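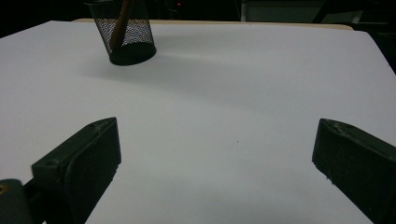

Last changed: 22 Jan 2022

The Trial Period

The price was $3,844, and that was before the subscription. Selamawit had underlined it on the printout, then drawn a box around it, and she laid the sheet face up on the chair beside her so the man from Tastar would see it whenever he looked over.

He turned out to be a woman. Elżbieta Chmielewska had driven up from the city with the kit in two gray cases and a bag of things she called props. She shook hands with everybody, including the boy who had come to fix the ice machine.

"So you're the one who wrote the email," she said.

"I wrote three," said Selamawit. "You answered one."

The Derese was a residential hotel, mostly long stays, mostly people over seventy. Selamawit had run housekeeping there for eleven years. In August the owners had sold a share of the place to a company called Weltedlow, and Weltedlow liked the idea of a machine that could straighten a dresser top while the housekeeper did the bathroom. The machine was called Luvar. You didn't program it. You held a pair of grippers, one in each hand, and did the job yourself, and the cameras on them watched how you did it. Do it enough times and the arm would know. That was the brochure. Selamawit had read it at the kitchen table with a pen.

"How many times is enough?" she asked.

"It depends on the task," Elżbieta said.

"Say it's a cup and a hairbrush."

"For a cup and a hairbrush you'd be surprised how quickly it picks it up."

"I'd like a number I could be surprised by."

Elżbieta laughed, and she had a nice laugh, and she didn't give a number. She spread a white sheet over the table in the old card room and turned down the lights at the far end. Glare confused the cameras, she said. Selamawit wrote on the back of the printout: glare. Every room on the south side of the Derese had glare until four in the afternoon.

Vlasta Jurčo from the front desk went first, because Vlasta would try anything. She slid her hands into the grips and opened and shut the fingers a few times like a child with kitchen tongs. They were thick blunt things, scratched along the tops.

"These have been used," said Selamawit.

"They're a demonstration set," said Elżbieta. "Yours would be new."

"How long did it take them to get like that?"

"They're very sturdy."

Vlasta reached for the pencil cup, missed it, knocked it, said a word, and got it on the second try. She lifted it off the table with the pencil leaning in it and held it there, delighted. Then she set it down again maybe a foot from where it had been.

"Perfect," said Elżbieta. "Now do it again."

She did it again. She did it until she wasn't delighted anymore, and then Araba Akolgo took over. Araba had cleaned the third floor since before Selamawit came, and she did not say anything about the grippers at all. She picked up the cup and put it down. Every time it came down in the same place, with no sound.

"You have wonderful hands for this," said Elżbieta.

"I have these hands for everything," said Araba.

They brought the hairbrush in after lunch. It came out of Elżbieta's bag, a wooden one with wooden pins, and Selamawit thought it was a clever choice, the sort of brush that half the women in the building had on their dressers. She also thought it looked as if no one had ever pulled it through a head of hair. On the third floor Mrs. Tolland's brush was always full. You cleaned it out with your fingers and put the hair in the wastebasket, and then you set the brush bristles down on the left side of the mirror, because Mrs. Tolland could only use that arm. Selamawit asked whether Luvar could learn that.

"It learns what you show it."

"If we show it Mrs. Tolland's, does it know Mr. Abbot's? He doesn't want his things touched. You're supposed to dust around them."

"You'd collect a separate set for that."

"For Mr. Abbot."

"For that type of preference."

Selamawit did a little arithmetic in her head about types of preference. There were sixty rooms.

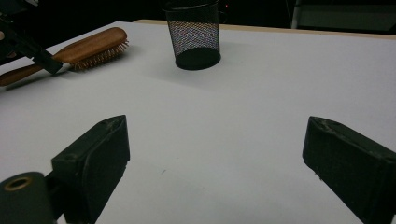 "Try taking it at the neck," Elżbieta was saying. "Where the handle starts. It's easier for the arm later if everybody takes it at the same spot."

Araba stopped. "I take it by the handle."

"I know, it's only for consistency."

"If you take it by the neck you get your fingers in the bristles. Then you have to wash them."

"The arm doesn't have to wash its fingers," said Elżbieta.

Nobody answered that. Selamawit looked across at Araba, who had cleaned up after norovirus two winters in a row, and saw that she had let go of one of the grips.

"Who wipes it down between rooms?" Selamawit asked.

"Sorry?"

"The arm. It picks up a brush in 301 and then it goes and picks up a brush in 302. Who wipes it?"

Elżbieta opened her laptop. She was a while looking. Selamawit had sold cosmetics door to door one summer when she was nineteen, and she recognized the way the woman scrolled, down and then up and then down, for company. She felt a bit sorry for her. It didn't make her want to buy anything.

"I'd have to check with the team on that," said Elżbieta.

"Would you write it down?"

She wrote it down.

At half past three they counted. The laptop did the counting, really. Between Vlasta and Araba, and Saron Shiferaw, who had come off her shift and wanted a turn, they had picked up and put down the cup and the brush 814 times over four days, because this was the fourth day, and Elżbieta had been staying in room 112 at the hotel's expense. The arm itself was in the second case. She bolted it to the end of the table and everyone stood back against the wall.

It moved slowly. It went over the cup, waited, and came down around it, and lifted it, and Vlasta clapped. It set the cup down where Araba would have set it down. Selamawit had to admit that. It was even a little eerie, that slight pause before it let go, which was Araba's pause.

Then it went for the brush, and took it by the neck, and turned it over, and laid it on the sheet with the pins up.

"Bristles down," said Araba.

"It's a very good first result," said Elżbieta.

"It's upside down."

"With another few hundred it would correct that."

"I can correct it now," said Araba, and she leaned over and did.

Elżbieta packed up around five. She left the printed agreement on the card table with a little flag where the signature went. At the door she turned around and said, more quietly than she'd said anything all week, that the wiping question was a good one, and that the last place had asked it too.

"What did you tell them?"

"That I'd check with the team."

Selamawit carried her lighter case out to the car. When she got back Saron was folding the sheet and Araba had gone up to three, where they were behind. The agreement was two pages. Selamawit read both standing up, found the part about renewal, and read that one again. Then she called Weltedlow and got the recording, and while it played she wrote out her questions on a clean piece of paper, starting with the glare.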